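Lokero Framing and Print Circle
Minutes of the March meeting, 19 March 2021

Present: Yesenia Muñoz (chair), Amedeo Fontana (minutes), and 16 members, with apologies from the Asfaw Street group, who had their own hanging day.

Welcome

Yesenia opened the meeting by thanking everyone for coming out in such miserable rain, and for wiping their shoes, which the landlord has asked us to mention again. She said how lovely it was to see so many faces after the winter, and she passed on greetings from the members who have moved away and still read these minutes. (Hello to you all!) The kettle was put on before any business was done, and that seemed right to everyone.

Minutes of the last meeting

Accepted with one correction. The mat cutter was lent to the Skastus library, not given to it, and we would like it back by the end of the month. Amedeo will telephone.

Money

The balance stands at $700 after the rent. Yesenia reminded us that the spring show will need paying for before any of the ticket money comes in, and that 2000 flyers is far more than we got through last time. After a good deal of friendly back and forth it was agreed to print fewer and to put the savings toward hanging wire and hooks, of which we never seem to have enough. The exact number was left to Yesenia and the print shop.

Small pictures under acrylic

Most of the evening went on this item, and it was time well spent. The question was how we want to show the small pictures this year, the postcard prints and little painted pieces that always get lost on a wall beside the big ones. Last year they went into ordinary frames from Vukero, and a number of us felt the frames were heavier to look at than the pictures were. The proposal is to lay each one flat under a clear sheet that stands a little clear of the surface, on short posts, so that visitors can lean over and look down at it.

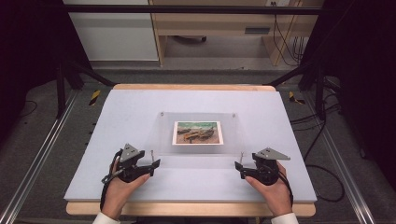

Members were asked to think about what suits this way of showing and what doesn't. Yesenia feels that a clear sheet is kindest to pictures with a good strong sky or a lot of open ground, and that anything very dark will mostly give you back the ceiling lights. The painted boats on the shore, with their browns and ochres under that teal and blue sky, were held up as just the sort of thing we want, and the white border does them a lot of good against the pale board. Amedeo asked whether every picture should have a white border for the sake of a matching table. There was some warm disagreement on this – people who have already trimmed theirs right to the edge were not keen – and it was left to each member to decide, with a gentle nudge toward leaving a margin if you haven't cut yet.

Glare was talked over at length. Even a faint shine on the sheet can be a nuisance when you are trying to look at a small painting, so we will try the tables along the inside wall first, away from the windows, and move them if it doesn't help. Fingerprints were also raised. Please handle sheets by the edges, and bring a soft cloth from home, as paper towels leave scratches and we can't afford to replace sheets every year.

Agreed: small pictures to be shown flat under clear sheets for the spring show. Yesenia to price the acrylic. Amedeo to draw up a table plan with room for 60 pictures and to bring it to the next meeting, along with a tape measure that works.

Labels

Labels to be typed this year, please, with the title first and the maker's name under it. They will sit on the table in front of each picture and not on the sheet itself. Send your wording to Amedeo, and do check your spelling, because he will type whatever you send him.

Any other business

The blue folding chair with the bad leg has been put out in the hallway and should not be brought back in. A gray scarf was left behind in February and is on the hook by the door.

Yesenia thanked everyone for their patience and for the lemon cake. Meeting closed, cups washed, lights off.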